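The Woman Who Saves Tabletops

By Rafsan Gunawardena
Sep 15, 2021

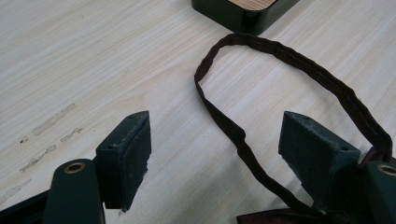 Pale wood with a few gray marks on the left side of the top.

Celina Czerwiński likes to put her palm flat on a table before she says a word about it. She did it twice while we were talking, once on the way in and once halfway through a story about her aunt, and both times she closed her eyes for a second like someone listening for a kettle in another room.

"You feel for where the grain stands up," she told me. "Your eyes will tell you it's smooth, and your hand will say, well, hold on a minute."

She has been refinishing tabletops in the old Biswas bakery building on Ondlow Street for over 4 years now, and before that she did it in her garage, and before that (she laughs when she tells this part) on the back porch of a rental where the landlord was under the impression she had taken up painting. Tables only, and mostly kitchen tables. She'll do a desk if you ask nicely. She won't do chairs. "Too many corners! I have the patience for one big flat thing."

I had come to ask her about pale wood, which seems to be in every kitchen I walk into lately, mine included. My wife and I bought ours from a shop in Drurkby two summers ago, and it was gorgeous for about as long as it took us to have people over. So I'll admit I had my own reasons for wanting this interview, and Celina saw through me right away.

"Everybody who comes in here with a notebook has a stain at home," she said, and poured me some coffee, and very pointedly handed me a saucer.

What she loves about the light ones, she says, is how much they change through the day. A dark table looks about the same at breakfast and at supper. A pale one goes nearly white where the window light falls on it and turns a little gray on the side that's farther away, and the long streaks in the grain come and go as you walk around it. She thinks that's why people fall so hard for them in the store and then get so upset later on, when the first marks show up.

"They think they've ruined it. They call me and they're whispering, like the table might hear them. And I say, tell me what color it is. That's always my first question. Gray, black, white or orange?"

Gray smudges, the faint streaky kind that run along with the grain, don't worry her very much. They might be drips that dried where they fell, or they might be scuffs, and she says she often can't tell which until she has a damp cloth in her hand. She starts with warm water and a drop of dish soap, wrung out nearly dry, and she goes the same direction as the grain every time. Then she waits. The waiting, she says, is where most people go wrong.

"You wipe it, you look at it, it's still there, so you scrub. Please don't scrub! Go and call your sister. Come back after lunch and look at it dry."

If the mark is still there after lunch, she'll move on to a very fine sanding pad, with hardly any pressure, and she'll do the whole area so there isn't a bright little dish in the middle of the table for the rest of its life. After that comes a thin coat of oil or hard wax, whichever the table had before. She keeps a notebook of every top she has worked on, with what went on it and when, and she let me leaf through the latest one. The most recent entry was number 3027, in green ink, with the words "jam? soy sauce? they won't say" written underneath.

The tiny dark specks are another matter, and here she got up and walked around a bit. Sometimes they're only crumbs of something stuck to the surface, and a fingernail takes care of it. Sometimes it's a bit of steel wool that a well-meaning person used and didn't brush away, and then it got damp and went dark in the pores. She has a customer, Kwadwo Tetteh, who did exactly that to a table his mother had given him, and he drove it over in the back of a borrowed van that same evening.

"I picked those specks out with a needle," Celina said. "He stayed for all of it. We listened to an entire ball game."

I asked whether she ever talks people out of having the work done, and she said all the time, and that it's terrible for business. Her own kitchen table is a light one too, and it has a cluster of marks on one side that she has never touched. That's the end where her kids did their homework, and where her husband still sets down whatever he has been carrying from the garden.

"I could have it clean by Friday," she said. "I've thought about it. In August I even cleared everything off and got the pads out, and then I made a sandwich and ate it right there."

Before I left she asked me what color my own stain was, and I told her it was gray, mostly, with a sort of ring to it. She wanted to know what had been sitting there. I said I thought it was a flowerpot. She wrote that down in the notebook, put a question mark after it, and told me to bring the table in on Thursday if the soap didn't do it.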